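Speaker notes, bench tidy talk. Skye Ritchie, May 15, 2026

Start w/ the tray. Round, steel, raised rim. Tools that are out go on it, tools that aren't out go on the wall rack in the back. Say that twice.
Hammer example: claw hammer laid across the tray, grip hanging over the rim so you can grab it. Ask the room who leaves theirs on the floor. Wait for hands. 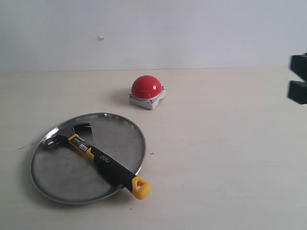 Does every bench need its own tray?
One per bench is enough, and shared benches can split one between two people.

Next bit, labels. Leave the barcode sticker on the handle, Niall scans them for the Famar list. 786 tools on there as of November, now 3,903 with the Melska shop added. Dont read out the whole list!! Lewis will want to. Move on.
Trays get wiped at close. Dry cloth. Smudges are fine, grit isnt.

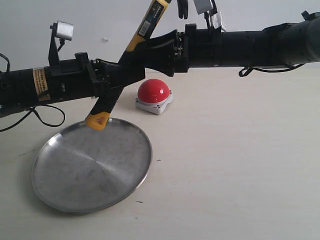 Yellow and black handle, tip at the tray rim.

Bare table = good table. Tray, one tool, whatever the job needs, and thats it. Red button stays on the table top where a hand can reach it, never behind the tray, never under a coat. (Flora's coat story if there's time, keep it short)

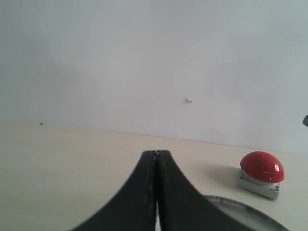
2 min read

Last part. Close-up routine, 9 minutes by Donnie's timer. Tools back, tray wiped, table wiped to the wall, button left clear. Handouts are by the door, take one per bench. Qustions, then swap with Lewis.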